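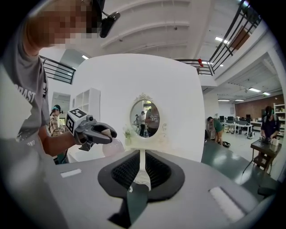 Last updated: 27/09/2025

My landlord friends, of whom I have more than I ever planned, keep asking me which mortgage is cheapest. They want a rate. They would like it to begin with a small number and they would like to stop talking about it before the food arrives.

I own one rental, a two-unit house on the wrong side of Hellville, and I have refinanced it more often than I have painted it. So I have opinions, and the main one is that the rate is the part of the loan the lender wants you to look at. It is printed in the largest type for the same reason the soup is at the front of the menu.

The fee is where the soup money comes from. Last November I sat down with two offers for the same property. Nernari wanted a slightly higher rate and an arrangement fee of $905. Mavelow had the rate everybody quotes at parties, and a fee worked out as a percentage of the loan, which they were kind enough to offer to add to the balance so that I wouldn't be troubled by it. I would then have paid interest on not being troubled for 30 years, or until I sold, or until the porch finally went.

Put the two side by side over the fixed period and the ugly rate won. It took me one evening, a pencil and a certain amount of muttering. I don't claim any gift for this. I once paid for a gym for 7 years on the strength of a free towel.

What bothers me is how hard the comparison is made. One lender quotes the valuation separately, another rolls it in, and a third calls it something else and puts it in a PDF. The prepayment penalty gets a paragraph written by a person who was clearly paid by the comma. Brokers could fix this tomorrow by putting one figure at the top of every sheet: what you will have handed over by the end of the fixed term, fees and all, if nothing goes wrong. Some do. Most give you a table with the rates in bold, sorted lowest first, and let human nature do the rest.

I hear the objection. Not every landlord keeps a loan to the end of its term, so a total would mislead the ones who leave early. Fine -- print two totals. There is room on the page. There was room for the photograph of the smiling couple with the keys.

The other objection is that small landlords are business people and ought to do their own sums. I'd take that more seriously if I had met fewer of us. Most of the small landlords I know got into it by inheriting a duplex or failing to sell a condo. They are about as hard-nosed as a bag of flour. They read the bold number, they sign, and a couple of years on they find out what the loan reverts to, usually by way of the bank statement.

And the reverting is the real scandal, if a thing can be a scandal when it's disclosed on page four. The follow-on rate is where a loan goes to get fat. Lenders know a fair share of borrowers will sit on it for months out of plain inertia, and I can't help thinking the price of the pretty rate up front allows for that. The careful ones get a bargain, and the people who were busy that spring pay for it.

I worked through much of this at a corner table in Tăng, where they let you spread papers out as long as you keep ordering tea. By the third pot I had decided on Nernari and also that I should put the end date of the fix on the kitchen calendar, in red, a good few months early. The calendar doesn't go that far ahead, so for now it's written on the wall behind it.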